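Why Do People Pray?

Many people around the world pray. To pray is to talk to God, or to listen quietly for God. Some people pray in a church, a mosque, a temple or a synagogue. Others pray at home. 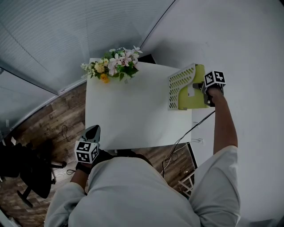

Prayers can be long or short. Some are hundreds of years old, and children learn them by heart. Others are made up on the spot. You can pray in the middle of a job, even with both arms stretched out over a white table and both hands busy. Some people close their eyes or kneel, and some stand.

People pray for different reasons. They may say thank you, ask for help, or say sorry. Vanderleia Evangelista teaches a class for children in Tistdale. Her class starts with 60 seconds of silence, and each child can use it to pray or just to think. 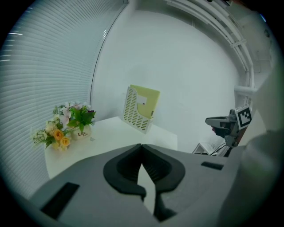

A small white pot with the word "Life" on it.

Not everyone prays. Some people do not believe in God, and some are not sure. They may sit quietly, go for a walk or talk to a friend when they have a big question.

Words to know
Amen: a word said at the end of many prayers. It means "so be it."
Grace: a short prayer said at a meal.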